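Can a machine sort your glove drawer yet?

Every winter some firm promises that the boring jobs are about to vanish. Gloves are a fair test. They're floppy, they come in pairs, no two sets are made of the same stuff, and most homes have a heap of odd ones by the door. If a machine can't manage gloves, I wouldn't hand it the ironing.

What the adverts leave out

Clutier's film of its home helper runs for 50 seconds and shows 9 items put away. I'd like to know how long the filming took. Gronduna is more careful and says its arm can tidy "soft goods", but the small print wants them laid flat and well apart. By the time you've done that, you could have put them in the drawer yourself.

Picking up a glove by the cuff sounds easy. Your fingers feel whether they've caught one layer or two, and you shift your grip without thinking. A pair of short jaws has to come in at the right angle and close on the right bit of cloth. A thin knitted cuff and a thick suede one need different handling, too. I'll believe in the glove-sorting machine when it copes with my hall cupboard in December.
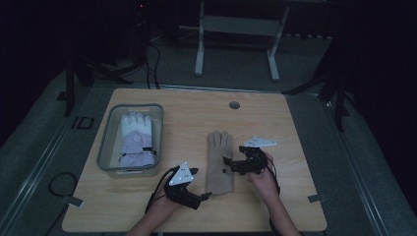

Doing it by hand, for now

Use a shallow plastic bin with no lid. Lids stay shut and gloves end up on top of them.

Lay each glove flat, fingers all the same way, then match pairs. Clip the cuffs together with a peg.

Keep suede away from anything damp — it marks, and the marks stay. A soft brush will lift most dirt once it's dry.

Put odd gloves in a bag on the hook and throw them out in spring.

Worth paying for?

Aryee quotes 1,017 for its cheapest arm, before fitting. My bin was 4. Ask me again when the price drops and the cuffs are no trouble.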